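We take in children's clothes that are too good to bin and pass them on. Babies up to age 12, plus school uniform. Started in Poketon with two rails in a borrowed hall, now in a proper unit on Canard Street with a roof that mostly works.

## What we do

Families swap. Bring what's been grown out of, take what fits now. No money, no points, no forms asking what you earn. If you have nothing to bring, come anyway – plenty do, and they bring a bag back the next winter or they don't. Fine either way.

We also make up bundles for people who can't get to us. Midwives, schools and a couple of the food banks ask on a family's behalf and we pack by age and season. Last year that was 352 bundles. More than the year before, and October was the busiest month again – coats, always coats.

## How it began

A school fair. Leftover jumble, far too many baby clothes, a wet car park and no plan for any of it. Somebody put the lot on a rail the week after and it was gone by lunchtime. So it happened again the next month. Then every month. Then the hall wanted its cupboard back.

The Brikumham shop came later, when the old dry cleaner's on the corner stood empty and the landlord let us have it cheap. Smaller than Poketon, warmer, better for buggies. Parking is hopeless, get the bus if you can.

We're a registered charity now, which mainly means more paperwork and a bank account that takes two signatures.

## Where things come from

Mostly from you. Doorstep bags, school collections, the blue bin outside the Poketon unit. Stankevičius, the laundry behind the station, wash anything that arrives musty and have never sent us a bill. Very grateful. They also lent us the steamer we still haven't given back.

We keep nearly 1,000 items out on the rails at any one time. The rest is in crates upstairs waiting for its season. Snowsuits in June take up a silly amount of room.

## What we can take

- Tops, trousers, dresses, sleepsuits, all seasons
- Coats and waterproofs, zips working please
- Plain school uniform, any school, logo jumpers for Poketon and Brikumham primaries
- Shoes if they're hardly worn, tied together in pairs
- Wellies in any state short of leaking
- Blankets and muslins

## What we can't

- Car seats, cots, mattresses
- Used underwear or tights (new in packet is great)
- Helmets
- Adult clothes – the hospice shop two doors down is happy to have them
- Anything damp. It spreads to the whole crate

Small stains and missing buttons are ok. Put a safety pin near the problem so the sorters see it, and we'll mend it or use it for patches.

## Sorting

Done by hand, on a Thursday evening and whenever the bags get past the door. Label checked, pockets emptied, cuffs and collars looked over, then sized. We go by how big it is, whatever the label claims, as one shop's age three is another shop's age five. Then it's onto a rail by size. We don't do boys' rails and girls' rails. Stripes, animals, flowers, dinosaurs, all in together and children pick for themselves, often something their parents woudn't have.

Prints go fastest. Plain beige goes slowest, whatever the magazines say. 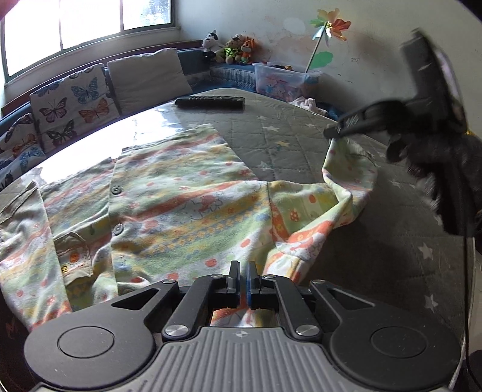 ## Mending

There's a mending table at the back of the Poketon unit, open whenever we are. Needles, thread, a big tin of odd buttons, iron-on patches. Use it for your own things too. If you've never sewn a button on, ask and someone will show you, it takes five minutes. Two machines, one of them temperamental. Please leave the tension dial alone.

## Finding us

Poketon – the unit on Canard Street, past the tyre place, green door. Step-free from the yard side. Toilet and baby change inside.

Brikumham – corner shop opposite the library. One small step, we have a ramp, knock and we'll bring it out.

Opening times change in the school holidays so check the sheet on the door or the front page of this site before you set off. Don't leave bags outside when we're shut, they get rained on and then we can't use them.

## Helping out

Sorting, driving, mending, standing behind the counter being nice. An hour is useful. Under-16s welcome with an adult. Ask at either shop and we'll find you a job and a cup of tea. Drivers especialy needed on the Brikumham side.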